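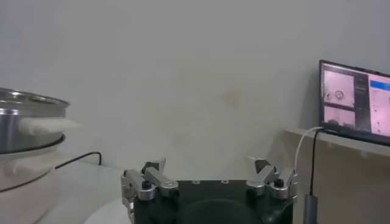

Journée portes ouvertes chez Lastden : quelques souvenirs de notre visite

En avril, nous avons eu le plaisir d'être reçus dans l'atelier de Lastden, et comme plusieurs d'entre vous n'avaient pas pu se libérer, j'avais promis de mettre un petit quelque chose en ligne. C'est chose faite – avec un peu de retard, vous me pardonnerez, il a fallu retrouver mes notes entre deux cartons !

La pince, ouverte, devant le mur de l'atelier. À gauche, la marmite en inox avec son linge blanc, et à droite l'ordinateur portable dont l'écran affiche les images des caméras. Les doigts articulés en métal, de part et d'autre du boîtier noir, ont beaucoup plu aux amateurs de mécanique (et ils étaient nombreux dans le groupe).

Le déroulé de l'après-midi

C'est Driss Soliman qui nous a accueillis, avec une patience dont je le remercie encore, parce que les questions ont fusé dès le café. Il nous a raconté les débuts du projet Aneo, consacré aux gestes de cuisine, puis le déménagement depuis les anciens locaux de Westutero. L'équipe a déjà enregistré plus de 2000 essais, dont 705 pour les seuls ustensiles à couvercle, et Driss parle de chacun comme d'un vieux copain.

Les plus jeunes ont voulu savoir si le robot pourrait un jour faire des crêpes. La réponse a été prudente, mais tout le monde a bien ri, et la discussion s'est prolongée jusqu'à 17 heures passées.

Pour la prochaine visite, Driss propose une séance plus longue, avec un moment réservé à la programmation. Si cela vous tente, laissez votre nom sur la feuille à l'accueil de la salle Hanrahan, en précisant si vous venez avec des enfants.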